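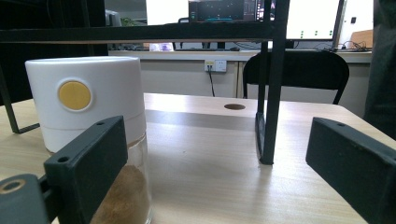 Preguntas frecuentes sobre la liga juvenil de voleibol de Wisstead

Llevo ya unas cuantas temporadas ayudando con las inscripciones y siempre me llegan los mismos correos (¡que me encantan, de verdad, seguid escribiendo!), así que he juntado aquí lo que más me preguntáis las familias y las jugadoras nuevas.

¿Quién puede jugar?

Cualquier chica o chico que esté en secundaria en Wisstead, Dunmore o Clurkbridge. Si vives en un pueblo pero estudias en otro, juegas con el instituto donde estás matriculada. Me lo preguntan muchísimo los de Dunmore, que tienen medio curso viniendo en autobús.

Mi hija nunca ha jugado. ¿Se va a aburrir en el banquillo?

Espero que no. En la categoría B todas las jugadoras convocadas tienen que entrar en pista al menos un set, y el árbitro lo apunta en el acta. En la A ya no hay esa norma y manda la entrenadora. Yo empecé en la B sin saber sacar por arriba y me lo pasé como nunca.

¿Puede una alumna de primero jugar en el equipo A?

Sí, si la entrenadora la sube y la familia firma la autorización. Eso sí, cuando haya jugado dos partidos con el A ya no puede volver al B hasta la temporada siguiente. Pensadlo con calma, que luego vienen los disgustos en enero.

¿Cuándo son las pruebas?

En octubre, en el pabellón de Clurkbridge, que es el único con tres pistas. Empezamos a las cinco de la tarde y solemos acabar pasadas las ocho. Traed agua, rodilleras y una camiseta sin número – los dorsales los ponemos nosotros.

¿Cuánto cuesta?

La cuota es de 30 euros por temporada e incluye el seguro y la camiseta de juego, que se devuelve en junio (limpia, por favor). Los pantalones y las zapatillas van por vuestra cuenta. Si hay dos hermanos apuntados, el segundo paga la mitad.

¿Cómo me inscribo?

Por la aplicación Lekomus. Creas la cuenta de la familia, añades a la jugadora y subes el certificado médico. Ojo con la foto del certificado: si no se lee el sello, la aplicación lo acepta igual y luego me toca a mí escribiros. El año pasado fuimos 494 inscritos entre los tres pueblos, así que imaginaos mi bandeja de entrada.

He pagado y Lekomus me sigue diciendo «pendiente».

Tranquilidad. Tarda un par de días en cambiar. Si pasa una semana y sigue igual, mándame el justificante y lo miro.

¿Dónde veo los horarios y los resultados?

También en Lekomus, en la pestaña «Liga». Los horarios de casa se cuelgan además en la puerta de cada pabellón. Si un resultado está mal, tiene que avisar la entrenadora y no la familia, que si no me llegan cinco versiones del mismo tercer set.

¿Cuánto dura un partido?

Se juega al mejor de tres sets. Los dos primeros van a 25 puntos y el tercero a 15, siempre con 2 de diferencia. Contad con una hora larga, y más si juegan Dunmore y Wisstead entre sí, que eso se alarga siempre.

¿Hay transporte a los partidos de fuera?

Para Clurkbridge sí, hay autobús desde la puerta del instituto. Para Dunmore nos apañamos con coches de las familias. Si puedes llevar a alguien más, márcalo en la ficha.

¿Se paga entrada?

En la liga regular no. En las finales hay una hucha en la entrada, y la última vez salieron 3923 euros – ¡casi me caigo de la silla cuando lo vi! Con eso se compraron las redes nuevas y los postes de Wisstead, que los viejos ya bailaban.

Mi hijo se ha lesionado. ¿Qué hago?

Avisa primero a la entrenadora y pide el parte del seguro antes de ir a la clínica. Para volver a jugar hace falta el alta médica, aunque él diga que está perfecto.

No he encontrado mi pregunta.

Escríbeme desde el apartado de contacto de Lekomus. Contesto casi siempre por la noche.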